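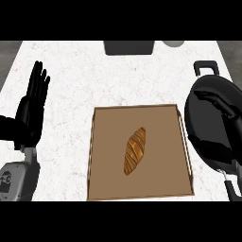
Wanted: patient people to move a croissant

Haturico is hiring part-time teleoperators for Prorholm, our project on two-handed kitchen work. You would sit in a chair in our Presenano office, put on a headset and a pair of tracking gloves, and drive two black robot hands around a simulated marble countertop. There is a croissant on a tray. There is a frying pan next to it. Your career will largely concern the relationship between the two.

Every attempt you make is recorded and becomes a training example for Halim, our learning system, which at present has the table manners of a raccoon. We have 1,838 usable demonstrations of the pastry task and want 3,000 by the end of April. Another 452 were thrown out, mostly for operators who got bored and started flicking things.

What you'd do

Run short episodes, reset, run them again. Tray to pan, with the pastry in a different spot and at a different angle each time.
Mark each episode as good, bad or "I'd rather not discuss it."
Write a one-line note when something odd happens, such as a finger sinking into the pan or a croissant leaving for space.
Tell us when the instructions make no sense. Orysia Lytvynenko writes them and takes it well, usually by the next morning.

What we need from you

Two working hands and a steady temper. You should be able to wear a headset for 40 minutes without feeling ill (we test this on your first visit, with a bucket nearby). Gaming experience is fine but doesn't help as much as gamers expect. People who knit, ice cakes or fix watches have done very well. No coding, no degree, no opinions about the future of mankind required.

Please move at a normal human speed. Halim copies everything, including showing off.

What you get

Paid training, paid breaks, and shifts of four hours, starting at 9:00 or 2:00. New operators are paid for their first 300 episodes whether we keep them or not. The office has decent coffee. The only croissant on the premises is the one you can't eat, and we have heard all the jokes.

To apply

Send a few lines about yourself to Gorazd Tomić, who runs the operator room, and say which shift you want. Skip the cover letter. If you must attach a résumé, one page. He'll reply with a time for a trial session and directions to the side door, as the front one sticks.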